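# About Brolemix

Brolemix tests woven and nonwoven textiles for makers of upholstery, filters and workwear. The lab was set up by Ruoxi Fang in Grustard and has a staff of 25. Work is split between 2 rooms, one for conditioning and one for mechanical tests.

Standard tests cover abrasion, pilling, seam slippage and tear strength. Samples are conditioned for at least 4 hours before testing. Almost 2 thirds of our orders come from repeat clients, including Tapsell and Adness.
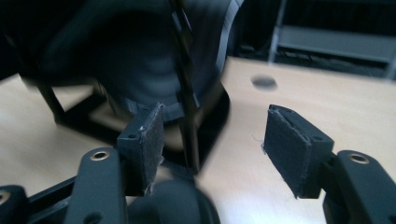
Edge wear is graded separately from surface wear. A facing material can hold its thickness across the middle and still break down where it was cut. The dark gray facing on the two black pads is typical of what we record under this heading: slightly frayed edges, small loose fibers and a few stray white threads near one corner. Reports list fraying, loose fiber and lint as separate entries.

Quotes are issued in writing. The lab closes for equipment calibration each July, and samples received during that period are logged when we reopen.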